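Moisture Loss in Stored Seed Potatoes: Final Report
Module 8, Crop Storage and Handling
Submitted Nov 22, 2023

1. Background

Seed potatoes lose mass in storage through evaporation across the skin and, to a lesser degree, through respiration. Growers usually control the first by keeping relative humidity high, but high humidity also favors silver scurf and soft rot. The project compared two packaging methods under the same store conditions and recorded mass loss and visible disease over one storage period ending in March.

2. Material and method

Tubers of a single variety, Fjeld, were supplied by the Jumitz farm after curing. Tubers with cuts or bruises were rejected. The remaining 917 were divided between open slatted crates and woven sacks. Each tuber in a subsample of 319 was numbered with a wax pencil and weighed individually at the start and end of the period. All others were weighed by container only.

Both groups were held in the same bay of the Uster store. The bay has one circulation fan, which ran on a timer. Container positions were rotated at each inspection to limit the effect of distance from the fan. The store thermometer was checked against an ice bath before loading and again at the end. No correction was needed.

3. Results

Mass loss was greater in the crates than in the sacks. The difference was clear in the numbered subsample and had the same direction in the container weights. Small tubers lost a larger share of their mass than large ones in both groups, as expected from their higher ratio of surface to volume.

Disease showed the opposite pattern. Soft rot was found only in sacks, mostly near the base, where air movement was weakest. Silver scurf occurred in both groups and was not scored by severity. Sprouting had begun in both groups by the last inspection, and sprouts were removed before the final weighing. Their mass was not recorded, so the loss figures include a small amount of sprout material.

4. Discussion

The choice of container depends on which loss the grower can accept. Sacks hold moisture but hide rot until it has spread to neighboring tubers. Crates allow inspection without unpacking. 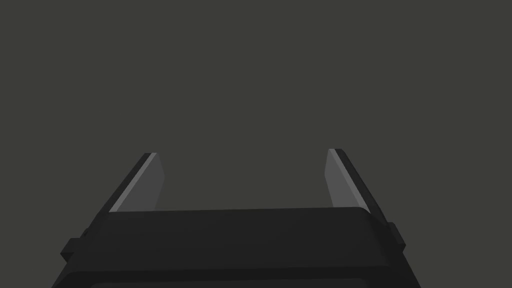
Glenys Bolger, commenting on the draft, wrote that the crates were stacked higher than the sacks, and that stack height should have been treated as a variable of its own. The point is accepted. Height and container type cannot be separated in the present data. A repeat trial should use equal stacks and include a third group in lined crates.

Sprout mass should be weighed separately in any further work.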